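**Ticket 2597 – Path-following set: episodes rejected at import**

Status: open, waiting on re-export
Project: Gekutell
Site: Billau
Affects: outdoor driving episodes, front camera

**Problem as reported**

The import job on the Mohmand server turned down 18 of the 47 episodes uploaded from Billau. The log gives the same line for all of them: "exposure check failed, episode skipped". The other 29 went in without warnings. Training for the path follower is held until we know whether the 18 are usable.

**What was expected**

All 47 should import. The driver steered by hand with the joystick, at walking pace, and marked the start and end of each run. Steering commands and wheel speeds are present for all the rejected episodes. I opened a handful and the command files look normal.

**Log**

*Friday, 09:20* – Re-ran the import on the rejected episodes only. Same result, so it isn't a transfer fault. Checksums match the copies on the robot's drive.

*09:45* – Read the exposure check. It skips an episode if the top half of the picture is washed out beyond a set limit for more than 2 seconds. The limit was set for the indoor Casora runs, where a washed-out picture usually meant a camera fault. It was never changed for outdoor work.

*10:30* – Plotted brightness for all 47. The rejected ones are all runs towards the sun. Runs the other way pass easily. If we drop the 18 we lose nearly every example of driving into glare, and the path follower will meet glare as soon as it goes out.

*11:10* – Tried raising the limit. At the first setting 11 came through, at the next all 18. I don't want to leave it that high for every project, because then a real camera fault would pass as well. Asked for a per-site setting.

*13:00* – Looked at whether the path can still be seen in the rejected frames. Stepped through 2,597 frames at one in ten. The surface and both sides of the path are clear close to the robot in nearly all of them. Contrast drops towards the far end. For steering the near part matters most, so I would keep these.

*13:40* – Second point, not the cause of the rejections. There is blur down the left side of some frames. I first took it for a smear on the lens cover, but it could also be something on the robot very close to the camera. I can't tell from the files. Billau to check the cover and the mounting before the next session, and say which it is.

*14:15* – Third point. The borders change along the route. Some stretches have loose stone at the edge, others have a kerb. The episode notes only say "path, grass". If the training split is made at random by frame, the same stretch ends up on both sides of the split. It should be made by episode, and the notes need an edge type field. Added to the re-export list.

*15:05* – Per-site setting is in place on the test server. All 47 import there. Not yet on the live one.

**To do**

- [x] Confirm command files are complete
- [x] Per-site exposure limit on test server
- [ ] Same change on live server
- [ ] Re-export the 18 with tag `glare` so they can be weighted or left out later
- [ ] Add `edge_type` to episode notes (gravel, kerb, none, mixed)
- [ ] Billau: check lens cover and camera mounting
- [ ] Billau: wipe the cover between runs and note it

**Questions still open**

Should glare runs be capped as a share of the set? At the moment they would be a bit over a third. I have no strong view, but the number should be written down before training starts – last time it was changed halfway through and the two results couldn't be compared.

The brightness check only looks at the top half. A second check on the bottom half, where the path is, would be a better test of whether an episode can be used. Separate ticket if agreed.

**Attachments**

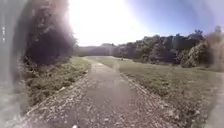
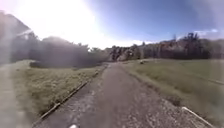 *Sun glare in the upper part of both frames; the near part of the path is still readable. Gravel edges in the first, kerb in the second.*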